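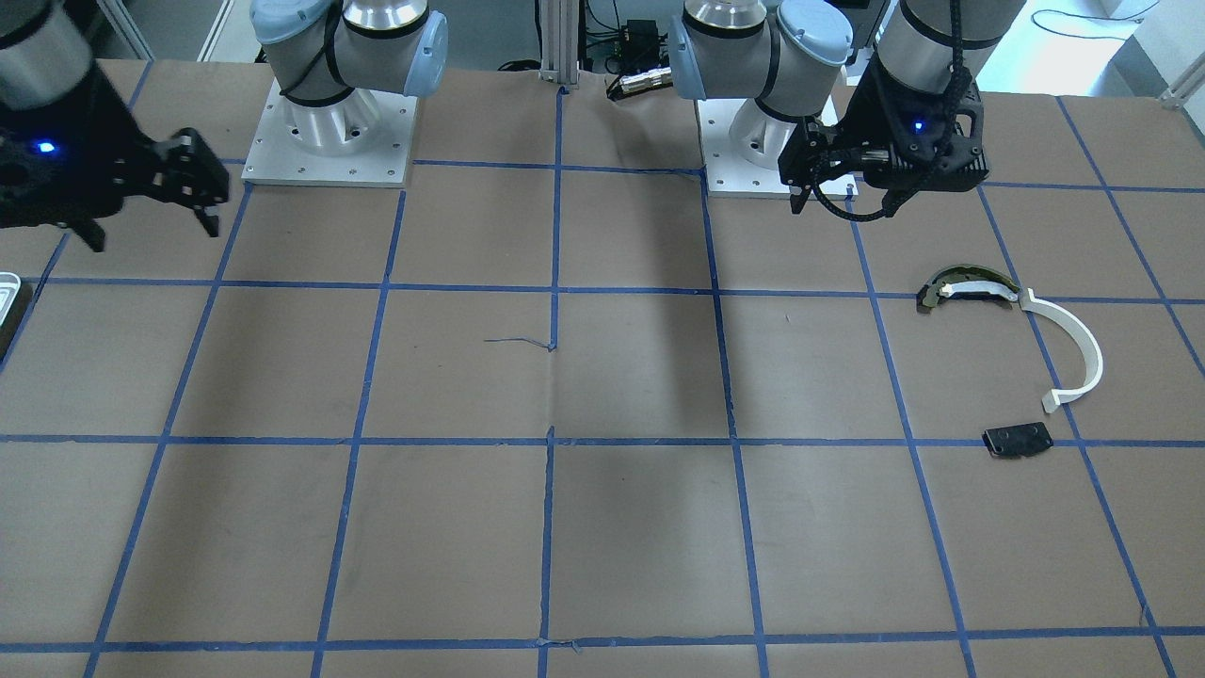 Setting a budget for a two-arm bench is a lot like fitting out a kitchen, in that everyone prices the big shiny thing first and remembers the drawers and outlets much later. We did just that with our Fatham bench, and I've been meaning to write up what I'd tell a friend. Start with the surface. Brown paper and blue painter's tape give you a marked-out table for next to nothing, and you can pull it all up and change the size of the cells when your parts change. Our whole surface budget was $36, and I'd happily spend it again!

Plan the reach before you pay

Ask the seller for the reach of each arm, then draw both on paper at full size and see where they overlap. We skipped this with the first quote from Flakow and had to go back to them, a little red in the face. Leave open table between the two grippers, more than you think you'll want, and think about where small loose parts will sit while you work on something else.

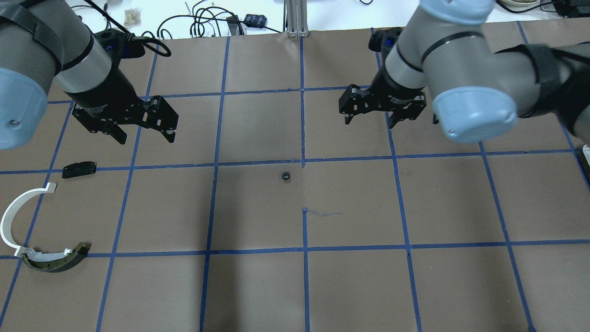

Keep a line for the dull stuff

We put $3000 aside for everything that wasn't an arm, and I'm so glad we did. Mounting plates, posts, adapters, cable (so much cable), straps, spare fingers, a shallow tray or two. My Pan order alone ran to 19 lines, and most of them were things I'd have sworn we already had in a drawer somewhere. Buy your cable longer than the drawing says, too, as it has to follow every bend of the arm and still have some slack left over near the wrist. 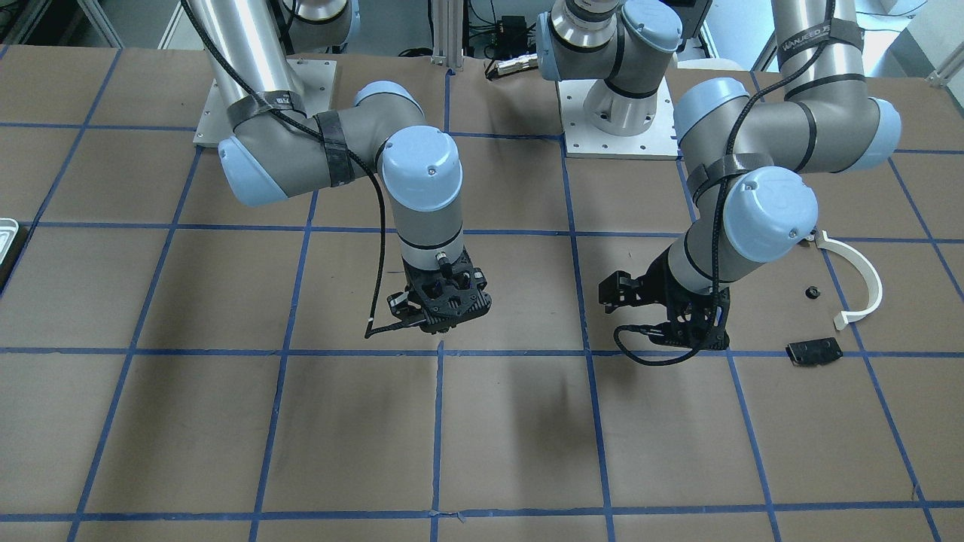
Ask about waiting times

Tatari quoted us five weeks for grippers, and we ordered in November thinking that was plenty. Get the date in writing, and order the slowest item first even if it feels backward. Prices on this page were last checked on 3rd March, so do call before you settle on a number.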